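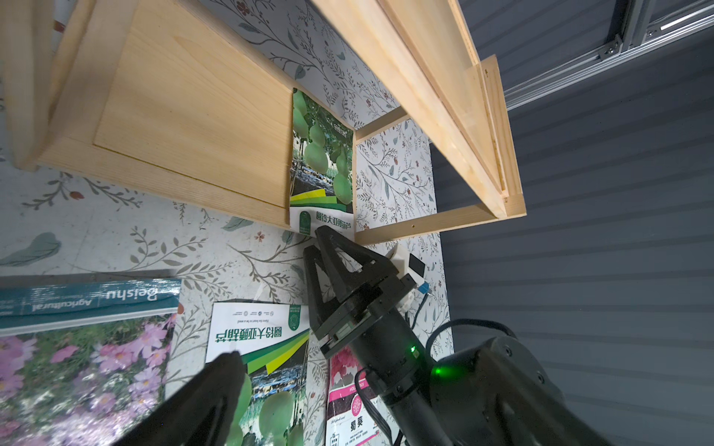
One reader in Sketomville wrote in to say that every bottle gourd seed they planted last spring rotted in the tray, and asked whether the soaking step in the previous version of this guide was too long. It was. The soak has been shortened below, and a nicking step has been added before it.

Starting Bottle Gourd from Seed

Bottle gourd (Lagenaria siceraria) has a thick, corky seed coat that takes up water slowly. Untreated seed in cool soil can sit for several weeks, and much of it decays before the root emerges. The procedure that follows applies to long-fruited and round-fruited types alike.

Materials
Seed, stored dry
Nail clippers or a fine file
A small jar with a lid
Paper towel and a zip bag
Deep cell tray or 4-inch pots
Seed-starting mix, sifted
Heat mat with thermostat

Step 1. Nick the seed coat
Hold the seed flat and find the pointed end, where the root will come out. Leave that end alone. Clip a sliver from one of the shoulders at the broad end, just deep enough to show a paler layer. If white seed tissue is exposed over more than a pinhead, discard the seed.

Step 2. Soak
Place the nicked seed in lukewarm water for no more than 24 hours. Change the water once. Floating is not a reliable test of dead seed in this species; air pockets under the coat keep many good seeds at the surface.

Step 3. Pre-sprout
Fold the seed into a paper towel that has been wetted and wrung out. No water should drip from it when squeezed. Seal in the zip bag with some air inside and keep at 80 to 86 °F. Check from the second day onward. Replace the towel if it smells sour.

Step 4. Plant
Transfer each seed when the root measures 1/4 inch. Do not wait for side roots. Set it 3/4 inch deep with the root pointing down, cover, and water once from below. One seed per cell. Gourd roots resent handling, and thinning doubled cells sets back the plant that stays.

Step 5. Grow on
Once the seed leaves open, drop the mat to 72 °F and give strong light for 14 hours a day. Let the top of the mix dry between waterings. Seedlings are ready to move when they have 2 true leaves, and should be hardened off over 5 days.

Step 6. Transplant
Soil at a depth of 4 inches should read at least 65 °F in the morning. Space plants 5 feet apart along a trellis. The trellis must be anchored before planting. A single vine in full fruit can pull over light stakes after rain.

Notes on varieties
Trimus was the earliest in our plots and set fruit low on the vine. Hsueh needed a longer season, with the first usable fruit in August. Varkow produced a hard shell suited to drying, at 124 days from transplant.

Troubleshooting
Seed coat stuck on the leaves: mist it, wait an hour, and slide it off. Planting slightly deeper prevents most cases.
Root tip brown in the towel: too wet. Start again with fresh seed.
Long, pale stem: light too weak or mat left on too long.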